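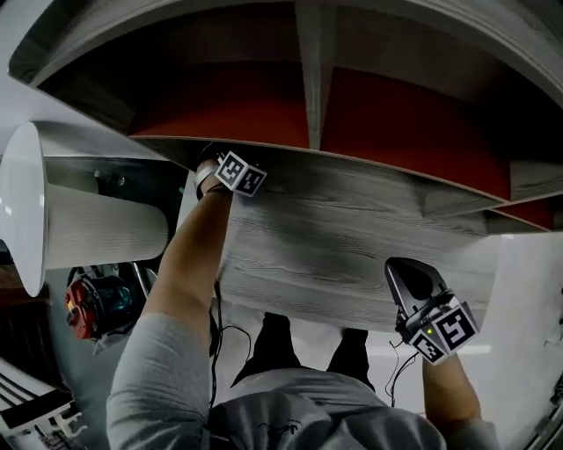
Shelving in grey wood-grain with red back panels.

Wimstead Crime Notices, 2000

Data card and README, version 3 (February)

Summary

4000 short police and court items from the pages of a local daily, covering every one of the 366 days of the year 2000, Christmas Day included. The paper did not print on Christmas Day, so those items come from the edition after and are dated by when the thing happened. They mostly concern sheds.

Each item has been typed up, stripped of names and given a set of labels: what sort of offence, where, what was taken, whether anybody was charged, and how it ended if the paper bothered to say. Usually it didn't.

What's in the folder

notices.csv – one row per item
labels.txt – the label list, with notes on arguments
places.csv – district names and their spellings
withheld.txt – row numbers only, see below
old/ – version 2, kept for people who cited it

Columns

id: a number. It has no meaning and gaps in it have no meaning either. Please stop writing to us about the gaps.
date: day of the offence if given, otherwise day of printing. The column date_kind tells you which.
district: Briggs, Clasum, Lindby, Town or Other. Briggs is the estate and the road it is named after, which the paper treated as one place. Clasum was spelled three ways in the year, once with two spellings in the same item.
offence: one of the codes in labels.txt.
taken: free text, as printed. "A quantity of cheese" is left as it stands.
value: pounds, blank if not stated. Values are whatever the victim told the police, so lawnmowers in this dataset are worth more than lawnmowers anywhere else.
outcome: charged, cautioned, convicted, acquitted, dropped, unknown.
text: the item itself, with names replaced by [MAN], [WOMAN], [CHILD] or [FIRM].

How it was made

Chinyere Aliyu typed the first half of the year from bound copies, and Alvar Hellström did the second. You can tell where the handover falls: Chinyere kept the paper's line breaks and Alvar didn't believe in them. Version 3 removes them all. Each then labelled the other's half, and disagreements were settled over the phone. The long ones are written up in labels.txt, including whether it is burglary if the greenhouse has no door.

Withheld items

190 items are left out of notices.csv and are not part of the 4000. These are sexual offences, anything where a child could be worked out from the details, and domestic violence cases where the street and the injuries together would point to one household. Removing the names did not help enough in a district the size of Lindby. We won't send these rows to anyone, however good the letterhead.

Known problems

The paper liked a court case with a funny defendant, so drunk and disorderly is over-represented and fraud hardly appears. Do not use this to work out crime rates. It records what an editor had room for.

"Unknown" in the outcome column is the most common value. Arrests got printed and acquittals mostly did not, so please remember that a fair number of the people behind [MAN] may have done nothing at all.

Two items from the spring describe the same stolen horsebox from what seem to be opposite points of view. We have kept both and linked them in labels.txt.

The word "youths" is kept as printed. It covers anyone up to thirty.

Use

Fine for teaching, for text classification practice, and for local history. Not fine for trying to put the names back, for screening tenants or staff, or for any tool that scores a neighbourhood. Briggs has had enough of that.

Changes since version 2

Line breaks gone. Clasum spellings merged. Value column no longer reads "£20 (twenty pounds)" as 2020. One goose moved from theft to criminal damage.

Corrections go to Alvar, with the row id. He answers in the evenings, after 7 pm.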